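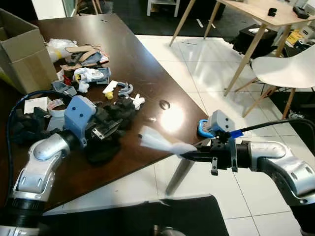 Bench Clearing and Sorting Assistant (part-time, temporary)

Skaver, Sudbridge workshop
Reference: Bench 3

Skaver is hiring a part-time assistant to clear, sort and store the contents of its shared work tables. The tables collect small plastic parts, brackets, packaging and general waste, often in the same pile. The post is for 15 hours a week and ends in January.

Duties

Separate reusable parts from waste. Printed parts and brackets go to the parts shelves. Anything that cannot be identified goes in the query tray - do not discard it.
Flatten cardboard boxes and stack torn cardboard for recycling.
Collect used tissues, cloths, plastic bags and paper strips. Cloths are kept apart from paper.
Read loose cards and labels before disposal. Some carry part numbers.
Leave cables where they are unless the bench lead has cleared them for removal.
Wipe down the wooden tabletops and keep the cable holes free of scraps.
Enter each cleared table in the log at the end of the shift.

Requirements

Able to stand for up to 2 hours at a time and to handle small items accurately.
Able to follow a written sorting list. The current list has about 100 entries.
Good color vision or a workable alternative; storage bins are color coded.
Previous work in a stockroom, print shop or repair shop is useful but not required.

Training is given on the first shift by Baoshan Duan, bench lead. Gloves and bins are supplied. Closed shoes are required in the workshop.

To apply, send a one-page summary of your work history to Amna Niazi at the Sudbridge office, quoting the reference. State which mornings you can work. Applications close Sat 14 July. Questions on access or parking go to Lefteris Dimitriou at the front desk.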